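**Session 4: Teaching by hand, teaching by remote**
Dalberg short course in robot learning, Wednesday, June 26, 2019

Last time we left off with the question everybody wants answered: how does the arm get its examples? Today we make them ourselves! Please read this before you sit down at the table, and bring your notes on joint angles.

### Two ways in

**By hand.** You switch the motors to soft mode, take hold of the arm behind the wrist, and walk it through the job. The joint sensors record where it goes. It feels wonderfully direct (you *are* the controller for a moment), but your hand gets into the camera view, and people tend to drag the arm faster than it can move by itself.

**By remote control.** You move a small leader arm and the big one copies it. The views stay clean, and everything you record is something the motors did under their own power. The price is feel. You get no push back through the leader, so you'll be judging contact with your eyes.

We use both. Miranda, our recording program, saves them in the same format, so you can mix them in one training set and compare later.

### The task

Red block, green board with openings. Simple to say, and it has nearly everything we care about: reach, grasp, carry, line up, let go. Lining up is where the fun is. A block that's turned a little in the fingers has to be fixed at the wrist, and you'll find yourself doing that without thinking. Good! Those small fixes are exactly what the model needs to see.

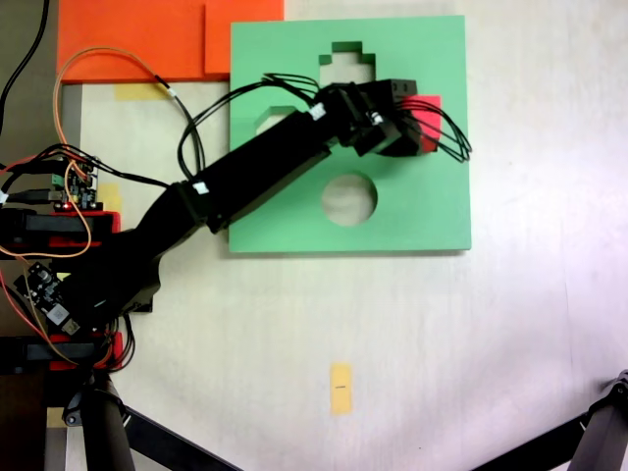
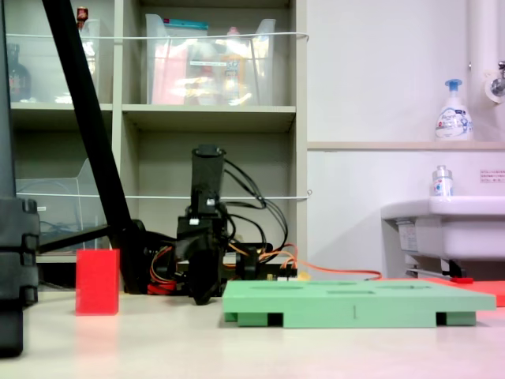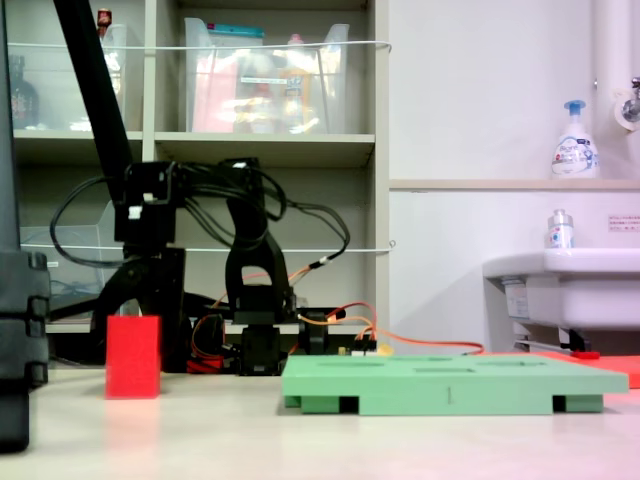 *Fig. 4.1. Arm, red block and green board, one view looking down on the table and two from lower.*

### What makes a good demonstration

- Start from the home pose every time. Vary where the block goes, not where the arm begins.
- Pause for a beat before closing the gripper, and again before opening it.
- If you miss, recover and keep going. Mark the run "R" in the log. We want a share of these.
- If you bump the board out of place, stop, delete, reset.
- Keep one speed. A run at half pace next to a run at full pace teaches the arm to dither.

Each pair records 60 runs, then swaps driver and logger. Last October's class ended up with 456 usable runs between them, and the policy trained on that set is the one you'll be trying to beat. It's in the Stukach folder, file 17.

### A small thing to try

Record 2 runs by hand and 2 by remote with the block in the same spot. Plot the wrist angle against time for all of them, on one chart. The hand-guided curves usually have a wobble right before release. Where does it come from, and would you filter it out or leave it in? Bring a plot and a paragraph to the next session.

Reading: Plomcombe notes, the chapter on copying errors, up to the part on drift.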